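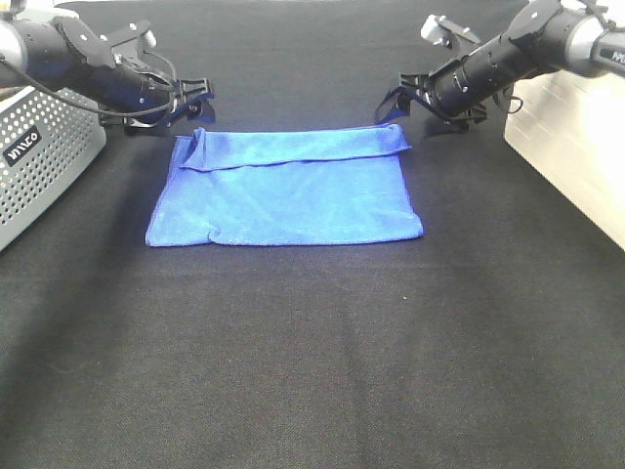 Tuesdays at the folding table

I've been meaning to write about work for weeks now, and every time I sit down to do it I end up writing about the garden instead, so tonight I am making myself a pot of tea and staying put until it's done.

If you're new around here, I work in a commercial laundry. Wiltano is the name over the door, and we do towels, mostly. Gym towels, salon towels, and the blue microfiber ones that the car wash people and the cleaning companies go through like paper napkins. I've been there long enough to have folded more of those blue ones than I care to think about. On a busy day our side of the building sends out 2,000 pieces, and until this spring every one of them was folded by a person standing up.

Then came the arms. There are two of them, black, one on each side of a table with a dark cloth over it, and they work on one towel at a time. The whole setup goes by the name Zistine, and it took us all of a morning to start calling it Zizi. (She's a she. I don't make the rules!)

I'll tell you how I felt, because a couple of you asked in the comments last time. I was scared. You hear "automation" and you picture your own locker with somebody else's name on it, or no name at all. A few of us had coffee in the parking lot the day it was announced and we barely talked. We had a meeting, and the meeting helped a little, and a letter came afterward saying hours would stay the same through the end of the year, which helped a bit more. I kept the letter. It's on my fridge under the lobster magnet.

What the days are like now

Slower than I expected, at that table anyway. A good folder can do a blue towel without looking, while telling you a long story about her sister's kitchen remodel. Zizi takes her time. Both grippers come down toward the far corners, and the far edge gets a strip folded over it, and sometimes one end of that strip bunches into a little lump, or sticks out past the side. I've had those lumps under my own hands a thousand times, and you fix them with your thumb before you even know you've noticed. It's a funny feeling to stand there with your thumb twitching.

On her best day so far she got through 256. I was impressed, and I was also a tiny bit relieved, and I think it's all right to be both.

The part I didn't see coming is that I've become a teacher. I'm one of the people who looks over the folds and says what's wrong with them, and you would not believe how hard it is to put into words. How square is square? How much wrinkle can a car wash live with? I had to write down the way I fold, step by step, and it ran to three pages, and then I went back to the line and caught myself doing it a completely different way. My shoulders have had a rest, too. I used to come home on Fridays and not be able to lift the big skillet, and now I'm making cornbread again.

I do miss some things. With one of us always over at Zizi's table, there's a gap in the line, and the talk doesn't carry across it the way it used to. The radio gets turned up to fill the space. And the newer folks are learning the job with fewer hours of just plain folding beside somebody older, and I worry about that more than I worry about myself. I brought it up with my supervisor and she wrote it down. We'll see.

I don't know what next year looks like. The Villivon plant across the river is supposed to be getting a setup of their own, and a friend over there keeps texting me questions at all hours. I tell her to ask about the hours first and get the answer on paper, and to wear good shoes regardless, as you'll still be on your feet.

Anyway, the tea's gone cold and the dog wants out. Cornbread recipe on the weekend, I promise, and yes, it's the one with the creamed corn.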